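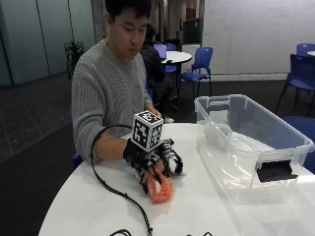

Can you teach a robot hand to pick things up without having the robot in the room?

You can, as long as you record what a person's fingers and hand are doing closely enough for the robot hand to follow it later. The Clorkden glove does the recording, and the rest of this page is about how well that has worked for us, where it falls short, and what you need on the table before you start.

Clorkden hand-capture glove
Right hand, wired, with marker cube
Developed at the Stetevby workshop

What it is

The Clorkden is a sensor glove with a jointed linkage along the back of each finger. You put it on, you pick something up, you put it in a bin, and the glove writes down how every finger bent on the way. A cube with printed black-and-white patterns stands on the back of the hand so that a fixed camera can work out where the hand is and which way it's facing. Put the two together and you have a whole hand movement, fingers and all, ready to be played into a robot hand.

We started building it because we were fed up with teaching by remote control. Steering a robot hand from a joystick or a set of sliders is slow, tiring work, and the movements you get are the movements of somebody steering a robot hand. People grasp beautifully when they aren't thinking about it! They roll a soft toy into the palm, tuck a thumb under, change their mind halfway and still get it into the bin. We wanted all of that, including the changes of mind.

What comes with it

Glove, right hand, with finger linkages fitted
Marker cube and short mount
Cable, glove to recording box
Recording box and power supply
Printed calibration sheet
Stokness recording software, with the scripts we used for the results below

You supply the computer, the camera and the things to pick up. A left-handed glove is on the bench in August if the new thumb linkage behaves, and we'd love to hear from left-handed labs who want to try it early.

How a recording goes

Sit down at a table with a plain, clear surface around the object. Any height will do if your elbow can rest comfortably. Put the glove on loosely, then tighten the wrist first and the fingers afterwards; doing it the other way round pulls the linkages back and you lose the last bit of bend at the fingertips.

Run the calibration. Flat hand, fist, then each fingertip to the thumb. Stokness draws a hand on the screen while you do it and you'll see straight away if a finger is lagging. The little finger is the usual culprit. Loosen it, push it down to the base, tighten it again.

Then show the cube to the camera and turn your wrist slowly until the software is happy. Arrange the cable so it loops away from the arm with some slack in it. A cable pulled tight tugs at the wrist, and although you stop noticing after a few minutes, the tug is there in every recording.

After that you simply do the task. Reach, grasp, lift, carry, let go. Start and stop each take with the foot pedal or the space bar. Don't try to be neat. Rukhsana Rajput, who recorded a good share of our own data, found that her takes were best when she was chatting to someone across the room.

The method, in short

The idea we wanted to test was simple enough to fit on a beer mat. If a robot hand learns from gloved human grasps alone, with no robot data at all, how far does it get with soft objects?

Soft things are the interesting case. A mug is the same shape whoever holds it. A plush toy or a bath sponge squashes, so the fingers end up somewhere different every time, and the hand hides most of the object just when you'd like to look at it. Cameras on their own do badly there. A glove doesn't mind what's hidden, which made us hopeful.

We recorded 200 takes of a person moving a soft object from the table into an open bin. The set had 13 objects in it, all soft, some furry, some spongy, one awful knitted thing that sheds. Rizwan Minhas wrote the part that turns human finger bends into commands for the Ostermann hand, the robot hand we had in the workshop. It's the piece of work I'd point to first if you asked me what's new here, so it gets a section of its own.

From a human hand to an Ostermann hand

The obvious approach is to copy the joint angles across. It looks marvellous when the hand is waving about in the air, and it falls apart the moment there's something to hold. The robot's fingers are thicker than ours and its thumb sits further round, so the same angles leave a gap where your fingertips were touching the toy.

Rizwan's version cares about the gaps between fingertips and lets the joint angles sort themselves out. When the person's thumb and first finger close on something, the robot's thumb and first finger close by the same amount, whatever the knuckles have to do to get there. Towards the end of the grasp it adds a small extra squeeze. That squeeze was a late addition and we argued over it, as it's the one part that doesn't come from the person. Taking it out made things clearly worse on the spongy objects and made no difference we could see on the furry ones.

You can set the squeeze yourself in the Stokness settings file, under grip_extra. Zero turns it off.

What we found

The short version is that it works better than any of us expected for picking up, and less well than we hoped for letting go.

Picking up first. The Ostermann hand learned to approach from above and slightly to one side, the way people do, and it kept that approach for soft objects it had never met. It also learned to try again. In the recordings, when a toy slips, the person opens up a little and regrasps lower down, and the robot took that on with no special treatment from us. The first time it did it, on a Thursday just before we were due to lock up, Anum Arain made us all stay and watch it over and over. I still think it's the best thing we've seen it do.

Letting go is the weak spot. People drop soft things with a lazy flick and the glove captures the flick perfectly well, but the robot's fingers open more slowly than ours and furry objects cling to the fingertips. Often the hand was already on its way back with the toy still hanging off it. We now ask people to open the hand fully and pause over the bin. It's a bit of a cheat, and the recordings feel stiffer for it. A better answer probably lives in the translation step, and Rizwan is on it.

We also tried training on takes from 2 people against takes from one, keeping the total the same. Mixed takes were better on unfamiliar objects. We haven't gone further than that, so please don't read a law into it.

Things to know before you plan a study around it

The cube has to be seen. When the wrist turns right over, the hand and forearm can hide it, and Stokness fills the gap by guessing from the movement before and after. Short gaps are fine. Long ones are marked in the file so you can throw them out. A second camera on the opposite side cures most of it.

Shiny tables and bright lamps can wash out the patterns on the cube. Move the lamp before you start fiddling with the exposure.

The glove measures bending. It doesn't measure pressure. If your question is about how hard people squeeze, this is the wrong tool, and I'd sooner tell you now. Mudassar Baloch has a bench version with pressure pads in the fingertips, but the pads drift as they warm up and it isn't ready to leave the building.

Clear plastic bins are fine for the person and fine for the glove. They are harder on any depth camera you may be using alongside, so if you need the rim in your depth data, run a strip of matt tape along it.

Small hands: the linkages shorten, and there's a second set of finger loops in the bag. Very long fingernails catch on the tips.

Looking after it

Wipe the linkages with a dry cloth. The fabric part can be sponged with soapy water once the linkages are unclipped, and it needs to dry flat overnight. Fluff from plush toys gets into the finger joints quicker than you'd believe; a soft toothbrush shifts it. Coil the cable in wide loops and don't wrap it round the glove for storage, as this bends the mount under the cube and you'll have to calibrate again.

Files and formats

Each take is saved as a folder with the finger data, the cube positions and the camera video, all on one clock. The finger data is plain comma-separated text, so you can open it in anything. The training scripts and settings for the soft-object results are in the software folder under soft_bin, with Rizwan's notes, which are longer than this page and much funnier.

Borrowing or ordering

Gloves go out to research groups on loan or to keep. Write to Sidra Farooqui at the Stetevby workshop and tell her what you want to pick up, which robot hand you have, and the hand size of whoever will be wearing the glove. If your robot hand isn't an Ostermann, say so early on, as the translation step will need new finger lengths and she can send you the measuring sheet with the reply.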